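In Praise of the Long Return Window

I have a soft spot for any shop that lets you change your mind. My mother bought everything at Maddocks, a department store three towns over, and she did it for one reason: they would take a thing back. A coat, a lamp, a set of sheets she had already washed once and felt guilty about. She'd stand at that counter with her receipt folded in her purse and come away looking ten years younger, and then as often as not she'd go straight upstairs and spend the money again.

So it makes me sad to see return windows shrinking the way they are. Tostusell, where I buy most of my kitchen things, used to give you up to 93 days. In September they dropped it to 24, and they put the news at the bottom of an email about bath towels. I read it twice. Twenty-four days sounds like plenty until you remember how people live. The box comes while you're at your sister's, it sits in the hall for a week, then somebody gets a cold, and by the time you've plugged the thing in and found that it hums all night, you have a weekend left to find the tape.

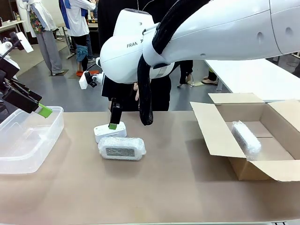
Gamari, writing in after my last column, took the store's side, and did it kindly. Every generous policy, the letter went, is paid for by the people who keep what they buy, and a person who needs three months to decide about a toaster probably should have left it on the shelf. There was also a line about folks who buy a dress for a wedding and bring it back with cake on it, which made me laugh and then made me think of a cousin of mine.

I take the point, I really do. Somebody has to open those boxes and check them and find a place for them, and that work costs money whether or not it shows up on my bill. I would even be happy to pay a little for the postage. When I sent a blender back to Judix last spring they kept $9 of my refund, told me so plainly before I mailed it, and I've ordered from them since without a grumble.

What I mind is the hurry. A short window asks you to be suspicious of a thing the minute it enters your house, to test every button and keep every scrap of cardboard, and I don't want to live like that with my appliances. I want to use a kettle for a month or two and find out whether we get along. My mother kept her Maddocks mixer for 17 years, and she only bought it at all, being a careful woman, on the understanding that she could bring it back.

I wrote to Tostusell and told them most of this, at greater length, I'm afraid. They sent me a coupon. I haven't decided whether to use it, and I see it expires at the end of the month.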